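Wrist Views and the Second Look: Notes on the Wedura Grasping Study

The Wedura study closed in November, and I have been asked by several readers to set out the method in plainer terms than the internal report allows. The views in this post are my own. The data belong to the group and are used with its agreement.

The question was a narrow one. A grasping policy that sees only through a camera at the wrist must decide where to move before it has a good view of the object. As the arm comes down, the view improves, but the plan has already been made. We wished to learn whether a single scheduled pause, with a fresh estimate of the object's position and angle, would do as well as constant replanning, which is costly in computing time and tends to make the arm hesitate.

The training set held 3,710 demonstrations, all recorded by hand guidance at the Gramard laboratory. Of these, 1,066 involved an object lying on its side at an angle to the table edge. Earlier work in the group had treated such cases as noise. Akihiko Tsuji argued at the planning stage that they should be kept and weighted equally, and the group accepted his view after some discussion.

Two policies were trained on the same data. The first, which we called Fukuda, replans at every step. The second, Foser, plans once from the starting height, descends to a fixed distance above the table, stops, looks again, and then completes the motion without further correction. Both used the same network and the same gripper. Neither was told the name or type of the object it was to pick up.

Testing was carried out on 22 object layouts that did not appear in training. A trial was counted as a success only if the object was lifted clear of the table and held until the arm reached its rest position. A grasp that slipped and was then recovered was recorded separately and does not count toward the main result.

The layouts were kept sparse on purpose. We wanted the difficulty to come from shape and angle, and clutter would have made the two hard to separate. A typical view from the wrist has a glossy red Coca-Cola bottle lying diagonally, a small yellow oval object farther up the table, and open gray surface between the fingers.

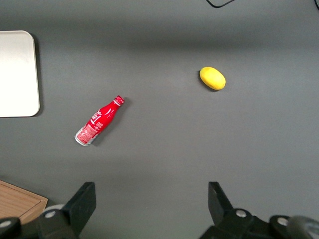
Themba Dlamini wrote to me after reading a draft that the fixed pause height is the weakest part of the method, and that a height chosen for a bottle will be wrong for anything much taller. He would prefer that the policy learn when to stop. I accept the criticism. The height was set early, from a small pilot, and was not revisited.

On the main measure the two policies could not be told apart with confidence. Foser used far less computing time per trial. Its failures, 169 in total across all repeats, fell mostly in the final stretch after the pause, when a light touch from one finger turned the object and no correction was possible. Fukuda's failures were spread more evenly over the descent.

A follow-up with a variable pause height is planned on the same layouts. The scoring rules will stay as they are, so that the two sets of results can be read side by side.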